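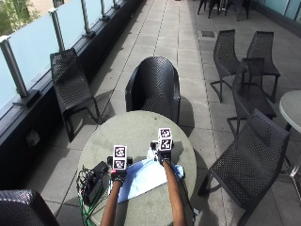
附图一 露台作业位,圆桌上的浅蓝色织物与双手佩戴的标记手套

Zallamska布草服务公司
折叠工序自动化工作协调会会议纪要

会议时间:五月,下午两点
会议地点:Ridwood厂区二层会议室
主持人:Auður Hjaltested(运营部)
出席:运营部、人力资源部、设备维护组、安全管理岗、Ridwood厂区早班及晚班班组长、员工代表两名、Rernine公司项目负责人及现场工程师
列席:Ásgeirsdóttir客房部布草主管
缺席:采购部(已提交书面意见)
记录:运营部文员

一、确认上次会议纪要

上次会议纪要经传阅后通过,仅作一处更正:第四项中“折叠岗位调整”应为“折叠岗位职责调整”。员工代表说明,两种表述在班组内引起过不同理解,前者被部分员工理解为减员。主持人同意更正,并要求人力资源部将更正后的版本重新张贴于两处更衣室门外的公告栏。

上次会议遗留事项中,晚班照明改造已完成验收;手推车更换尚未到货,由采购部继续跟进。

二、手工折叠动作采集进展

Rernine公司项目负责人汇报。自采集工作启动以来,已完成约1110段折叠动作记录,涉及毛巾、枕套及小件工装织物。记录由熟练员工佩戴手套完成,手背装有标记块,用于确定双手在每一时刻的位置。另有一部分记录使用手持夹爪完成,夹爪自带镜头。两类记录将用于训练折叠工位的双臂设备,首台设备拟安装于Ridwood厂区小件线末端。

负责人指出,目前记录质量总体可用,但存在两类问题。其一,部分员工在佩戴手套后放慢了动作,且倾向于把每一道折边反复抚平,与其在生产线上的习惯有明显差别。其二,织物揉成一团时的起始动作记录偏少。生产线上的织物多数从滚筒中成团取出,找角、抖开和铺平所用的时间往往超过折叠本身,而现有记录中相当一部分从已经大致铺开的状态开始。

早班班组长认为,第一类问题与现场有人在旁观看有关。员工知道自己的动作会被保存,自然会按培训手册的要求去做,而手册中的折法与老员工的实际折法早有出入。以枕套为例,手册要求先对齐开口,多数熟练员工则先抓住两个底角。班组长建议明确告知参加采集的员工,按平日的手法操作即可,不作对错评判。

Rernine现场工程师同意,并补充说明:同一种织物有几种不同折法对训练没有妨碍,但须在记录表中注明所用折法。现行记录表没有这一栏,将于本月内补上。

主持人询问采集为何有一部分安排在室外露台。工程师答复,室内采集点灯光固定,背景单一,设备在换到另一厂区后可能难以适应。露台光线变化较大,织物上会出现手臂的投影,浅色织物在强光下折痕也不易辨认,这些情况都应当在记录中有所体现。Ridwood厂区小件线靠近西侧高窗,下午同样受到直射光影响,晚班班组长对此表示认可。

会议讨论了露台采集的时长。员工代表反映,日照强时佩戴手套较为闷热,连续操作容易出汗,标记块的重量在操作后段也会令手腕疲劳。经讨论,会议决定单次露台采集连续时间不得超过30分钟,两次之间须安排休息并更换手套内衬。参加者可随时要求停止,不需要说明理由,已完成的部分照常计入工时。
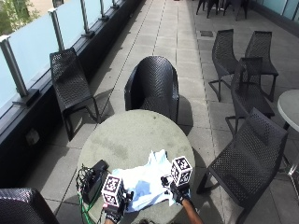

关于织物品种,列席的Ásgeirsdóttir客房部布草主管提出,客房方面对折叠成品的要求集中在外观一致和边缘朝向上。客房员工将成品放入柜内时,习惯以折边朝外判断数量,若设备折出的朝向前后不一,会增加客房端的整理工作。主管希望在设备试运行之前,由客房部派员查看首批成品。会议同意将此列入试运行验收内容。

布草主管同时提醒,蓝色织物与白色织物目前由同一条线处理,混色退回的情况仍有发生。Rernine方面表示颜色分拣不在本期范围之内,设备只处理已经分拣完毕的织物。会议确认,分拣仍由人工承担,前端分拣岗位的人员配置不作变动。

三、岗位与人员安排

人力资源部汇报。Ridwood厂区现有员工146人,其中小件折叠岗位的员工将直接受到首台设备的影响。设备满负荷时,设计处理量为每日3000件,与小件线淡季产量相当,旺季仍须保留人工折叠工位。人力资源部据此提出,首台设备投用后不裁减折叠岗位,通过轮岗方式将部分工时转至检验、返修和设备看护。

员工代表提出以下意见:

折叠岗位现行计件补贴占收入的一部分,转为看护或检验后,如果按固定工时计酬,速度快的员工收入会下降。代表要求在试运行开始前明确补贴办法,避免先调岗后议薪。

设备看护不应被视为闲岗。卡料、织物落地、成品倾斜都需要人处理,看护人员同时要照看几台设备、能否离岗喝水,应有书面规定。

参加动作采集的员工提供了多年积累的手法,希望公司在制度上有所体现。代表转述了一位老员工的看法:教会新人折叠可以拿带教补贴,教会机器折叠也应当有相应的说法。

人力资源部对第一项作出回应:拟以调岗前六个月的平均计件收入为基准,在过渡期内补足差额,具体期限有待财务测算。员工代表要求过渡期不短于一个完整旺季。主持人认为该要求合理,请人力资源部按此口径测算,结果提交下次会议。

对第二项,设备维护组提出,试运行期间每台设备须有一名专职看护人员,不兼顾相邻工位。试运行结束后是否调整,视停机记录而定。会议同意。

对第三项,会议讨论时间较长。人力资源部起初建议以一次性奖励的形式处理,早班班组长不赞成,认为一次性发放容易使员工觉得事情就此了结,而采集工作今后还会因新增织物品种而继续。会议最终决定,动作采集按带教工时计算,适用现行带教补贴标准,已经完成的采集予以补发。补发名单由班组长核对,员工本人签字确认。

四、采集记录的使用与保存

员工代表询问,采集得到的影像是否会用于考核个人速度。主持人明确答复不会。经与会各方同意,以下内容写入公司与Rernine的补充协议:

动作记录仅用于折叠设备的训练和测试,不得用于员工绩效评定、排班或纪律处理。
镜头取景以手部和操作面为主,确有面部入镜的片段须在交付前删除或遮挡。
记录表使用编号,编号与姓名的对应表由人力资源部单独保管,Rernine公司不持有。
员工可书面要求停止使用其本人的记录,Rernine公司在收到通知后应将相关片段移出后续训练。

Rernine项目负责人说明,已经训练完成的版本无法逐段撤回其中的影响,只能保证后续版本不再使用。员工代表要求将这一限制如实写入告知书,用语应让一线员工读得懂。会议同意,告知书初稿由人力资源部起草,交两名员工代表过目后定稿。

晚班班组长提出,告知书应有员工常用的几种语言版本。人力资源部表示现有翻译资源可以满足,预计不影响进度。

五、作业位安全

安全管理岗汇报了对采集作业位的检查意见。主要问题为线缆:桌上的黑色盒体与线缆集中在桌子一侧,线缆越过桌沿垂下,人员走动时有绊倒和拉拽设备的可能。安全管理岗要求加装桌边线夹,垂落部分沿桌腿固定,操作者起身的一侧不得走线。
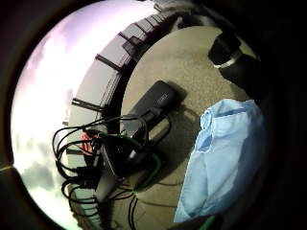

附图二 手持夹爪镜头近景,黑色盒体、线缆与浅蓝色织物

Rernine现场工程师表示线夹可在一周内配齐,并提出将线束缩短,多余部分收入线盒。设备维护组提醒,线束过短会在员工抬臂抖开织物时形成牵拉,建议先由身高和臂展不同的几名员工试用,再确定长度。会议采纳。

关于天气,安全管理岗要求地面潮湿或风力较大时停止露台采集,由当班班组长判断,Rernine人员不得自行决定继续。露台座椅在采集期间保持原位即可,但桌边通道应留出可供一人正常通过的宽度。员工代表提出,露台平时供员工休息使用,采集时段应提前公示,并避开午间用餐时间。主持人同意,要求时段表每周更新一次,与休息安排冲突时以休息为先。

六、首台设备安装准备

设备维护组汇报,小件线末端的地面和电源已具备安装条件,安全围栏尚待确定形式。Rernine建议采用低围栏加感应停机,班组长倾向于全高围栏。早班班组长的理由是,新员工容易在设备短暂停顿时伸手去取织物,而设备停顿有时只是在重新寻找布角。安全管理岗支持全高围栏。会议决定试运行阶段采用全高围栏,门锁与设备停机联动。

关于设备出现折叠失败时的处理方式,会议形成一致意见:同一件织物经两次尝试仍未成功的,设备应将其推至旁侧收集筐,由人工接手,不得反复尝试造成堵料。人工接手的件数单独记录,不计入看护人员的差错。

采购部书面意见指出,收集筐尺寸应与现有手推车匹配。设备维护组将与采购部直接对接。

七、决定事项与责任分工

1. 采集记录表增加折法一栏,并增加织物成团起始状态的采集比例。Rernine公司负责,本月内完成。
2. 露台采集连续时间限制及天气停止条件写入作业规程。安全管理岗负责。
3. 计件补贴差额测算,过渡期按不短于一个完整旺季计。人力资源部负责,下次会议提交。
4. 动作采集按带教工时补发补贴。人力资源部负责发放,两班班组长核对名单。
5. 员工告知书及补充协议文本。人力资源部起草,员工代表审阅。
6. 桌边线夹安装及线束长度试用。Rernine公司与设备维护组共同负责。
7. 试运行围栏方案及报价。设备维护组负责,安全管理岗会签。
8. 首批成品外观及折边朝向查验。Ásgeirsdóttir客房部派员参加。

八、其他事项

员工代表询问大件线是否有同类计划。主持人答复,大件线目前没有立项,如有考虑将首先在本会议上提出,班组不必依据外部消息作推测。

晚班班组长提出,公告栏上的项目简介仍使用旧版,其中写有设备“可完全替代手工折叠”的表述,与本次会议确认的情况不符。Rernine公司承认该表述出自早期宣传材料,同意撤换。新版简介由运营部拟稿,张贴前送员工代表阅看。

会议于下午四点十分结束。下次会议时间由运营部另行通知,议题包括补贴测算结果和围栏方案。

主持人审定:Auður Hjaltested
分送:与会各部门、Ridwood厂区公告栏、Rernine公司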